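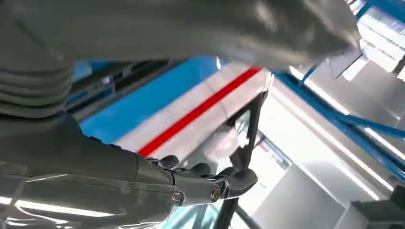

Keyvan Ahmadpour asked after the last session why a court would let a man go home when the police have already charged him with a serious offence, and whether this does not make the charge look weak. Several of you nodded, so I start with this question before we go to the material for Unit 4.

The short reply is that bail and guilt are two separate questions. When a court decides on bail, it does not decide if the person did it. It looks at the time between now and the trial, and asks if the person can be trusted to be free during this time, with or without conditions. A person on bail can later be convicted and get a long sentence. A person who was held in custody for months can be acquitted, and this also happens.

# Unit 4: Bail and remand in England and Wales

2025-05-19, handout by Jörg Brandes

Please read this together with the Bail Act extract which you received in April. The handout gives the outline only and does not replace the Act.

## The words

- **Charge**: the formal accusation. Before it, the person is a suspect; after it, a defendant.
- **Bail**: release with a duty to come back to the court or police station on a given date.
- **Remand in custody**: the defendant is kept locked up until the next hearing or the trial.
- **Surety**: another person who promises to the court a sum of money if the defendant does not come back.
- **Security**: money or something of value which is handed over in advance.

Students mix up the last two very often. With a surety, no money is paid at the beginning. If the defendant disappears, the surety can be ordered to pay all or part of the sum. Please note also that what we see in American films, with a bondsman and an office beside the court, has no place in this system.

## The starting point

A defendant who is not yet convicted has, in general, a right to bail. The defence does not have to earn it. The prosecution must show why it should be refused, and the court must find that one of the exceptions in the Act applies.

For offences which can be punished with prison, the exceptions which you will meet most often are that there are substantial grounds for believing the defendant would:

1. fail to surrender to custody (that is, not come back);
2. commit an offence while on bail;
3. interfere with witnesses or in another way obstruct the course of justice.

"Substantial grounds" is a real test. A feeling of the police officer is not enough, and the fact that the newspapers are angry is not a ground at all. On the other side, the court may look at material which would not be accepted as evidence in a trial, and the hearing is usually quite short.

There are also special rules. A magistrates' court cannot grant bail to a person charged with murder; this must be decided by a judge of the Crown Court. For some other grave offences, a defendant with an earlier conviction of the same kind gets bail only in exceptional circumstances. We come back to this in Unit 5.

## What the court takes into account

The Act names some factors, and in practice they overlap:

- the nature and seriousness of the offence, and the probable sentence
- the strength of the evidence
- the defendant's character, earlier convictions, associations and community ties (home, family, work)
- how the defendant behaved on bail in the past

Seriousness alone does not decide. It matters mainly through the other points: who expects a long sentence may have a stronger reason to run away. But a defendant with a permanent address, a job and small children may still be a good candidate for bail.

## Conditions

Bail can be unconditional, and this should be the first thought. If the court has a worry, it should ask if a condition could meet it. Usual conditions are to live and sleep at a named address, to report to a police station, a curfew (often with an electronic tag), to give up the passport, not to contact named witnesses, and to stay out of a named area.

Each condition must answer to a risk. In your written work I often find a long list of conditions without any link to the facts – it costs you marks. If nobody says the defendant will leave the country, do not take his passport.

To break a condition is not in itself a new offence, but the police can arrest the person and bring him back before the court, and bail may then be taken away. To fail to surrender without reasonable cause *is* an offence. Learn this difference well. It was answered wrongly in most of the April papers.

## Practice case: file 2252

The defendant is a warehouse worker at Cever, a furniture firm in Lokstead. He is charged with wounding with intent after a fight outside the Ren, a late bar. The injured man works in the same warehouse. The defendant has one earlier conviction, for theft, and once came to court a day late; he said that he had misread the letter. He rents a room above the bar. His sister lives in Skuduten and offers him a bed there. She is also ready to stand surety for £2000.

The prosecution objects to bail. It says that he may put pressure on the injured man, and that he may not come back.

Prepare in pairs:

- Which exceptions does the prosecution rely on? Quote the wording.
- What can the defence say about the missed date?
- Is the surety useful here, and against which of the two risks?
- Draft the conditions you would propose, with one sentence of reason for each. 3 conditions at most.

Think also about the job. If he may not go near the warehouse he will probably lose his wages, and the court will want to hear how he then pays his rent.

Bring your draft on paper to the next session. Pairs who want to argue the prosecution side should write to me by Thursday.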